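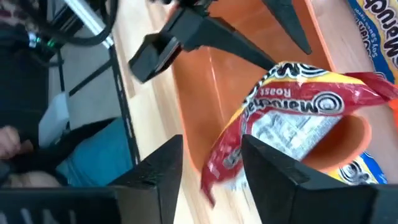
Page last changed: 15 July 2025

Magazine > Food Industry > Packaging

Reading time: 4 minutes

The Seal Is the Weak Point

Most of the plastic around dry food is thinner than a human hair. It has to keep out water vapor, oxygen and light, run through a machine several times a second without tearing, hold ink, and then open in the hands of someone who isn't trying very hard. The film itself usually does these jobs well. When a bag of chips or a brick of noodles goes stale before its date, the fault is more often at the seal.

A typical pouch for dry goods has three seals. One runs the length of the back, where the two edges of a flat web of film are brought together to form a tube. The other two close the ends. On a form-fill-seal machine the bottom seal of one bag and the top seal of the next are made in the same stroke by a pair of heated jaws, with a knife between them. The jaws close, the inner layers of the film melt into each other, and the knife cuts.

Three settings control the result: jaw temperature, pressure and dwell time. They trade against each other. A faster line means a shorter dwell, and a shorter dwell calls for hotter jaws. Past a certain point the outer layer of the film starts to shrink and pucker before the inner layer has properly melted. Every film has a sealing window, and much of the craft in running a line is staying inside it while the plant manager asks for more bags a minute.

At the Magaña converting plant in Brurach, film is slit, wound and shipped to packers across three states. The plant tests each new structure on a bench sealer before any roll goes out. A strip is sealed, cooled and pulled apart, and the force is logged against temperature. The curve climbs, flattens, and falls off at the hot end. The flat part is what the customer is buying. For one of the plant's snack films it starts at 246 degrees Fahrenheit.
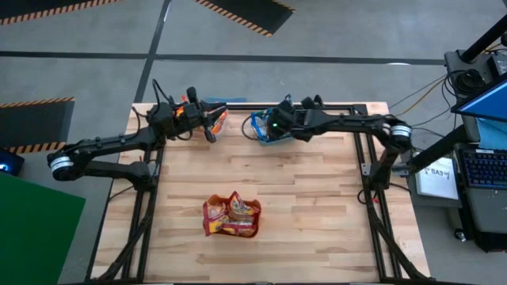

MATERIALS

A film that looks like a single sheet is normally two or three, bonded together. The outer web carries the print, usually on its inner face so that handling can't rub it off. The inner web carries the sealing layer, a softer plastic with a lower melting point. If the product is sensitive to light or oxygen, one of the webs is coated with aluminum in a vacuum chamber. The metal layer is far thinner than kitchen foil and adds almost nothing to the weight.

What the metal does add is a weakness at the folds. Aluminum stretches very little. Crease the film sharply and the coating cracks, leaving lines through which oxygen can pass. Packers test for this by twisting and crushing samples a set number of times and then measuring the barrier again. A film that performs well flat can lose a good part of its advantage after a rough trip in a loosely packed case.

Fried noodles and fried chips share a problem here. Both contain oil spread over a large surface, and the oil reacts with oxygen to give the cardboard smell that customers describe as "old." Chips are generally flushed with nitrogen before the bag is closed, which lowers the oxygen inside and gives the cushion that protects the contents. Noodle bricks are stiffer and are often wrapped closer, with less gas around them. Their corners press on the film from the inside, so puncture strength counts for more.

Crumbs are the other enemy. A fragment caught between the jaws holds the two inner layers apart and leaves a channel. Seasoning dust does the same on a smaller scale, and an oily smear can be worse than either.

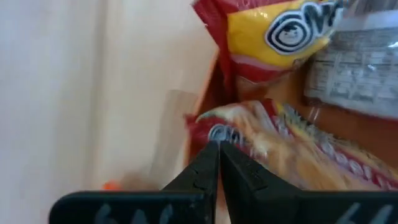

The usual remedy is to change the timing, so that the product has fully dropped before the jaws close. This costs speed. Another is to pick a sealing layer that flows around small particles while it is soft. Ladix, a three-layer film that Magaña began selling last October, takes the second route with a thicker inner layer. Sadito, a regional snack packer, ran it against its existing film on two lines over 11 days. Leakers, as found by a water-bath vacuum test, fell from 174 to 13 on the same sample size. Film cost per bag went up, and Sadito has so far moved only its heavily seasoned products over.

Recycling pulls the other way. A package made of a single family of plastics is easier to reprocess, but its outer and inner layers melt at closer temperatures - and the sealing window shrinks with the gap. Older machines with loose temperature control struggle to hold it. Some packers have replaced their jaws and controllers first and changed film a year later. Ultrasonic sealing, which heats the layers where they meet, avoids part of the difficulty at a higher equipment price.

Comments (3)

bagline2shift
Worth adding jaw alignment. We chased temperature for a week and the jaws were out of parallel by less than the film thickness on one side.

Reader in Ohio
Does a thicker seal layer make the bag harder to open? My mother already needs scissors.

pouchtester
Depends on whether it's built to peel or to weld. Thickness alone doesn't tell you. The water bath also misses very small leaks, so I'd like to see a dye test on those same bags.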